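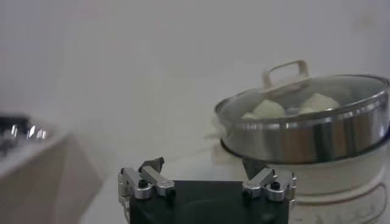 Does it do dumplings? The question came up at the Girncombe open day before we had finished saying what Oter was, and it came up again all afternoon. We had prepared answers on grasp planning and joint limits. Our notes on dumplings were thin.

5.2 Open-Day Demonstration

The demonstration ran for 7 hours in the ground-floor lab of the Chaturvedi Building, with the two-armed setup of Section 3 and no changes to the controller. The task was bun transfer, steamer to plate. We chose it over the peg insertion of Section 5.1 after a rehearsal in which our own colleagues wandered off during the pegs. Visitors could stand as close as the floor tape allowed, and many held a generous view of where the tape was.

Speed was the main complaint. At the 40 percent limit set by the Skititz safety rules, the arm moves like someone carrying a full cup of coffee across a new rug. Children were patient with this. Adults offered advice, most of it directed at the arm.
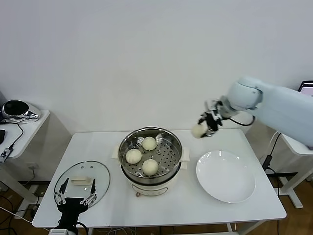
Figure 7. Bun transfer, right hand, between steamer and plate.

A dropped bun was scored as a failure, even when the audience applauded, and it applauded drops with real warmth. Buns that came away with visible finger marks were scored as successes. We accept that a restaurant might see the matter differently. 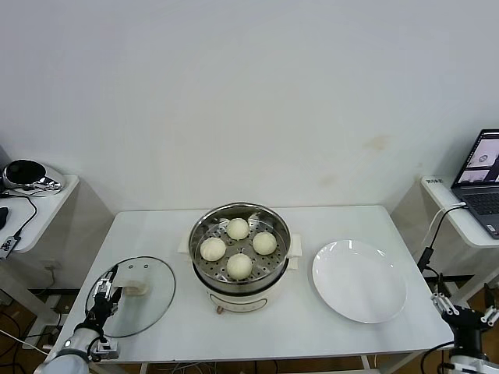

Resetting the task took more of our day than running it. Each reset had to be done by hand, in front of people who had come to see things done by robot, and several remarked on this. We kept to one layout so that a reset could be checked at a glance: plate to the right of the steamer, glass lid flat on the left. The buns in a diamond on the perforated tray leave each one an open side toward the rim, a detail we had thought minor until a late group asked for them "all bunched up, like in a store." We obliged them once. The results are in Appendix C, under Other.

Shares 100 | Views 3844
Posted December 30, 2021
Contact the Oter project | Copyright Oter project | Back to top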